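# Learning the Long Way Up at Rulmont

The hut at Galbridge sits at the end of a gravel road, and in April the last stretch is still under snow. Most people who come for the ski mountaineering week leave their cars at the lower gate and skin the rest. It takes a little over an hour with a full pack. By the time they reach the door, the guides have already learned a fair amount about them: who stops to fix a blister, who keeps going with one, and who has brought too much.

Shanti Bhatt has run the course for the guiding company Semwal since it was moved here from a busier valley to the south. She takes six skiers at a time with one other guide. The course is pitched at people who can already ski off-piste in most kinds of snow and who have toured before, usually behind somebody else. They know how to follow. The week is meant to get them to the point where they can plan a modest tour and lead it with friends of the same standard.

"They're usually better skiers than they need to be and worse at maps than they think," Bhatt says.
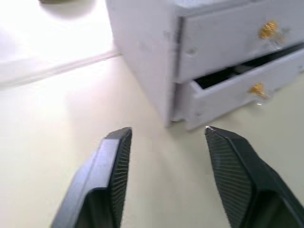

The first two days are spent low down. There is a beacon search in the meadow behind the hut, then another in the trees, then a third with two buried transmitters and a clock running. Probing and shoveling get as much time as the search itself. Students dig in rotation, with the front digger swapping out every minute, and they dig until they have moved a serious amount of snow. After supper they plan the next day's route on paper. Phones are allowed on the table once the paper plan is finished.

Svend Thoroddsen, the second guide on the week I joined, checks every plan by asking the same things. Where is the steepest slope you will be on? Where is the steepest slope above you? What time do you want to be off it? If the person holding the map can't answer, the plan goes back. On the second evening ours went back twice, the second time because we had measured the slope angle on the wrong side of a gully.

## The climbing starts

Jerkarus is the peak the course is built around. It is not a hard mountain. The usual line climbs 660 meters from the hut, first through open forest, then up a broad shoulder, and finishes with a short couloir that is too steep to skin. Skis go on the pack, crampons go on the boots, and the last section is done on foot.

That change is where parties lose time. On our first practice run, on a bank near the hut, it took me most of a quarter of an hour to get from skins to crampons. My skins went into the wrong pocket, my ax was strapped under my shovel, and I had taken both skis off before stamping out anywhere to stand. Thoroddsen made all six of us do it again, and then again wearing gloves. His order goes like this:

1. Stamp a ledge big enough for both boots and the pack.
2. Ax out and in hand before either ski comes off.
3. One ski off, crampon on that boot, then the other side.
4. Skins folded and inside the jacket, where they stay warm enough to stick later.
5. Skis on the pack, tips strapped together, tails clear of the calves. 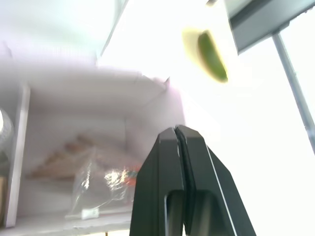 ## A day on the hill

We left the hut before six with headlamps on. The snow had frozen hard overnight and ski crampons went on almost at once. Olga Sampaio, an engineer who had flown in with a borrowed touring setup, led the forest section and set a track so gentle that the rest of us were talking the whole way. Bhatt let her go on for half an hour before pointing out that we were behind schedule and that a friendly pace has to be paid for later, on the couloir, in the sun.

Sampaio steepened the track. She also started putting in proper kick turns, which she had been avoiding by wandering out to flat spots on either side. A lot of skiers do this for years. The kick turn is awkward to learn on a firm slope with a drop below it, and the course gives it a full morning for that reason.

On the shoulder the wind had scoured the snow down to an icy crust. We spread out, crossed under a loaded bowl one at a time, and regrouped at a rock Bhatt had marked on the plan the night before. From there the couloir looked steeper than it was. Minttu Ruotsalainen kicked the first steps and we swapped leads every few minutes. We were on the ridge at 10:20, ten minutes inside our turnaround time.

The descent was skied by a different line, an east-facing slope that had softened on top and was still solid below. It gave 300 meters of very good skiing, then a band of breakable crust, then forest, where everyone fell at least once.

## What it costs and who should go

The week costs 358 a day with hut meals and guiding included. Rental skis, boots and skins are extra and should be reserved early, as the shop in Rulmont doesn't keep many pairs in the larger sizes. Avalanche gear is provided, though most students bring their own so that they can practice with what they will carry at home.

Dinesh Negi, who handles bookings for Semwal, turns away applicants who have never toured and sends them to the two-day introduction. He also asks for a list of recent tours, with dates and vertical gain, and he reads it. Fitness matters more than style on the way down. If you can climb for four hours at a steady pace with a loaded pack and still ski under control afterward, you will get something out of the week.

Bring two pairs of gloves, a thermos, a compass you have used before, and a paper map of the area if you can get one. The hut has a drying room, but it is small and the boot rack fills up by supper. Earplugs are worth packing too.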